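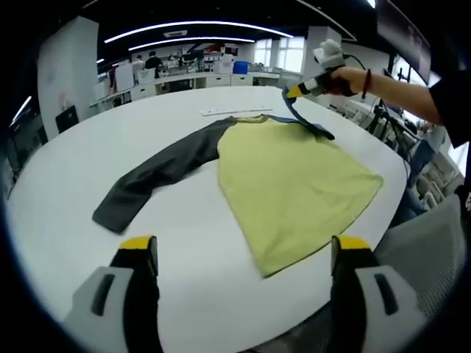 Asif Shaikh said the bridge would not last the year, and that whoever made it ought to have known. He said it loudly enough that two people in the waiting room looked up. Then he took the bridge out of his mouth, wrapped it in a tissue, and set it on my counter next to the pen cup.

"I'd like to talk to the dentist," he said.

I told him Dr. Bettencourt was with a patient and would be for a while. He said he had a book. He sat down under the window and didn't open it.

I had worked the front desk at Bettencourt Dental since March. Before that I sold floor tile. The two jobs were more alike than I had thought they would be. People came in having already made up their minds about the price, and most of what I did was wait for them to say it.

I pulled up his account. Four-unit bridge, upper left, seated five weeks earlier. Total to the patient after insurance, $2,790, paid in full on the day with a check. Age 66. No notes except one in the doctor's own typing: pt. has opinions.

The bridge had come from Rodska, the lab out past the rail yard. We had used Rodska for everything until the spring, when the office signed up with Skamico, which milled its crowns in another state and sent them back in padded boxes with a mint inside. Mr. Shaikh's bridge was one of the last jobs Rodska did for us. I knew that much from the invoices.

When the doctor had a gap I took the tissue back to her. She unfolded it and turned the bridge over under the lamp with the end of a mirror.

"It's fine," she said. "It's nice work. What's wrong with it?"

"He says it won't last."

"Does it hurt him?"

I hadn't asked. I went back out and asked.

"No," said Mr. Shaikh. "It doesn't hurt."

"Is it loose?"

"It was put in with temporary cement. Of course it's loose. She wanted me to try it first."

"Then what should I tell her?"

He thought about it. He had large hands and he kept them on his knees. "Tell her the connector behind the canine is too thin," he said. "Tell her it's thin by half a millimeter and I'd have sent it back."

I wrote that on a sticky note and carried it down the hall. 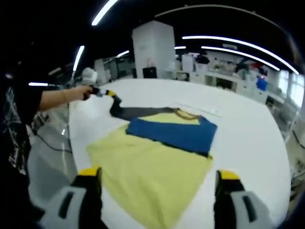

Folded blue fabric on a yellow garment.

Dr. Bettencourt read the note twice. Then she got out a little gauge with a dial on it, which I had never seen her use, and closed its points on the bridge in several places. She wrote the numbers on the back of the sticky note.

"Send him in," she said. "Room two."

I wasn't supposed to be in room two, but the assistant was at lunch and somebody had to hold the suction, or be there to hold it. As it happened we never turned it on. He sat in the chair with his shoes on the paper and she sat on the stool, and they talked about porcelain.

He had been a lab man. He told her this as if she should have guessed. He had started out pouring models in the basement of a building on Samano Street and ended up running the ceramics bench for a shop that had closed. He had made teeth for most of the dentists in the county, including the one who sold Dr. Bettencourt her practice.

"Then I've probably taken out some of your work," she said.

"Probably. Did it come out easy?"

"No."

He nodded at that.

She told him he was right about the connector. It was thin. It was inside what the manufacturer allowed, but only just, and he had a heavy bite on that side. She said she should have caught it at the try-in and she was sorry.

"You looked at the color," he said. "Everyone looks at the color."

"The color's good."

"The color's very good," he said. "Whoever did the color knows what they're doing. I don't have any complaint about the color."

She said she would have it remade at no charge. She said she would send it to Skamico, and they would have it back in six days, and in the meantime he could wear this one if he stayed away from nuts.

He asked who Skamico was. She told him. He asked whether a person did the build-up or a machine did it, and she said some of each, as far as she knew. He looked at the ceiling, where there was a poster of a coral reef for people lying back.

"Send it to the same place," he said.

"To Rodska? They made the mistake."

"So they should fix it."

She said she didn't have an account there anymore. He said he would drive it over himself. She told him patients didn't do that, and he said he hadn't been a patient very long.
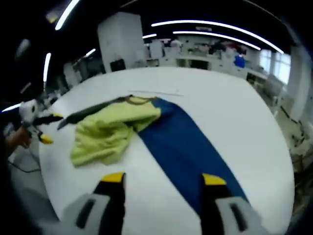
Blue cloth on the white table.

In the end I drove it over. It was on my way home if I took the long route. Dr. Bettencourt wrote a new prescription slip by hand, drew the connector on it with an arrow, and put the bridge and both models in a box with a rubber band around it. I set the box on the passenger seat and it slid every time I braked.

Rodska was one room with a garage door. It smelled like burned wax. There were two benches, and at one of them a young woman with a headlamp was painting something onto a tooth the size of a grain of rice, or that was how it looked from the door. She didn't stop until she was done with it. She put the tooth on a peg, put the peg in an oven, and came over wiping her brush.

I gave her the slip. She read it and her ears went red.

"Did it break?" she said.

"No. The patient noticed."

"The patient noticed?"

"He used to do this. He says the color's very good."

She looked at the slip again, at the arrow. She asked his name and I told her, and she called it back over her shoulder to an older man at the other bench, who took off his glasses.

"Asif Shaikh's alive?" the man said.

I said he had been at four o'clock.

The man came over and picked up the upper model and looked at it from the back, the way the doctor had. He ran his thumbnail along the ridge. He said Asif Shaikh had once thrown a full tray of his crowns in a trash can, one after another, and made him listen to the sound. The young woman asked what he did after that. He said he made them again. What else was he going to do, they were due.

"Were they better?" she asked.

"A couple were."

She said she would have it done by the end of the week. I told her there was no rush on our end, and that he had been told to stay away from nuts. She wrote NO NUTS on the slip, under the arrow, and then she seemed to think about it and crossed it out.
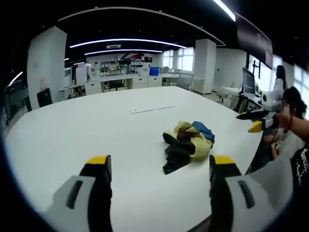

It came back in a plain box with no mint. Dr. Bettencourt checked it with the gauge before she even called him. He came in that afternoon in a jacket and tie, and I don't know if that was for us or for something later.

He wouldn't let her seat it right away. He asked for the lamp, and he asked for a loupe, and she gave him hers. He held the bridge up and turned it over a long time. I had a woman on the phone about her deductible, and I could see him through the open door of room two the whole call. He looked at the back of it. He looked at the front of it. He held it next to the old one, which had come back in the same box in its own little bag.

"She changed the color," he said.

"Did she? I can't see it," said Dr. Bettencourt.

"Near the gum. It's a little warmer." He gave her back the loupe. "She didn't have to do that."

"Is it wrong?"

"No."

The doctor put it in with the permanent cement and he bit down on the cotton for as long as she told him to. On his way out he stopped at my counter and asked what he owed. I said nothing, it was a remake, it was all taken care of. He asked for the address of the lab. I wrote it on the back of an appointment card. He read it, put it in his shirt pocket behind the tie, and asked me if they were open late.

I said the garage door had been up when I was there, and that was after five.

"What did she look like?" he said. "The girl who does the color."

"She had a headlamp on."

He went out to his car. It was a while before he started it. The phone rang and it was the woman about her deductible again, and when I next looked the space was empty and someone else was trying to back into it.

Filed under: Fiction, Short Stories, Work

We use cookies to remember your reading preferences. By continuing to browse you accept our cookie policy.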